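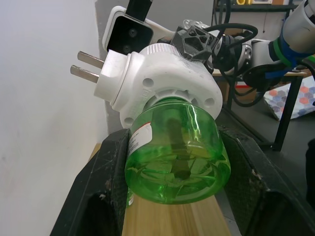 Filed under: Around the Building / Small Fixes

Plug-in fresheners, hooks and the February tidy

Quick one this month, I have 5 minutes before the van gets here.

The plug-in fresheners are back. Green refill this time. Several of you said the last scent was too much (Elspeth Ritchie, I have read all of your emails) so we're trying one per room and no more. If it gives you a headache, unplug it, put it on the shelf upright and let me know. Upright please. Those bottles leak when they lie on their side and the oil takes the finish right off a table. Ask Callum Gunn about the desk in the Geddes room.

Power strips. Off the tables and up on the wall wherever we can. Stick-on hooks are in the supply drawer, take what you need. Wipe the wall first, press hard, then leave it overnight before you hang anything. Didn't do that with the first batch and two came down. Cord should have some slack in it, not pulled tight.
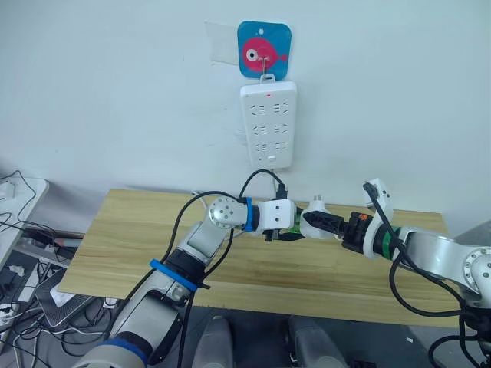 The pink fish hook, with the power strip hung over the table.

Yes there are more fish. No, I can't get them in gray, Effie Shearer did ask. The Avia catalog had plain ones at twice the price so fish it is.

Switch the strip off at the end of the day if nothing on it needs to stay on. A freshener does not need to stay on. Refills last a lot longer that way and we're not made of money, a box of refills from Skunier is a real line in teh budget now.

Pegboard next. Anything that has a hole or a handle can go up there. Anything that doesn't goes in a box with a label on it, and the label goes on the side so it can be read when boxes are stacked.

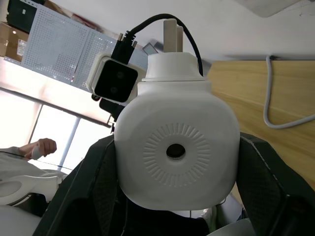
White pegboard in the back, cardboard box with its label on the side.

Pegs are short at the moment. Alistair Ogilvie has 100 more on order, should be here before the end of the month. Please dont borrow from the other rooms in the meantime.

Tables: wipe down with a damp cloth only, no spray. Light wood shows everything. Cups on coasters.
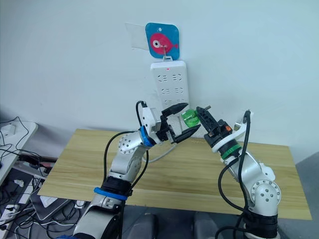
Refills and spares: who to ask

Isla Hepburn has the key to the supply closet, mornings until 11. Refills are on the 2nd shelf, left side, behind the paper towels. Take one, write your room on the sheet. Empties go back in the tray so we can see what's getting used up fastest.

Old scent is still in there if anybody liked it. Take it home.

More next month, incl. the Kerix shelving if it ever turns up.

Contact the building desk | Back to top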